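Jundeo Wallet support forum
Ticket: Transfer stuck on "pending", money gone from balance
Opened by: Duygu Ekinci
Status: Waiting on bank

Hi all, so I sent 300 to my landlord through the wallet on Friday night and it still says pending. The money left my balance right away, but he swears nothing came in on his end. I've got the Android app, newest version as far as I can tell, and my bank is Başaran.

What I've tried so far:
Logged out and back in - no change.
Cleared the app cache. It made me verify my phone number again, which took 4 tries before the code showed up!
Sent a smaller payment of 100 to my cousin Selim Kocabaş. That one went through in under a minute, so now I'm really confused.
Removed my landlord as a contact and added him back. His name looks right and so does the account ending.

Update, 24 December 2019
Liesl Bühler from support wrote back (thank you, Liesl!) and asked if the landlord had switched banks lately. Well, yes. He moved to Russide in July and his old payment address is still linked to the closed account. She says the transfer should bounce back to me by itself, but if it's still pending after 30 hours I should reply here and she'll push it by hand. I've asked him to delete the old address and make a new one in his bank's app.

I'm on the office wifi today, in case that matters for the logs. I also tried once on mobile data and got the same pending screen. 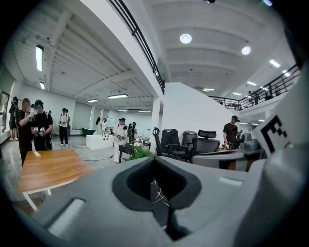 The big room at work, mezzanine up top

One more thing - the app still lets me hit "Send again" on the stuck payment. Is that safe, or would I end up paying twice? I haven't touched it. Reference number is in the private note.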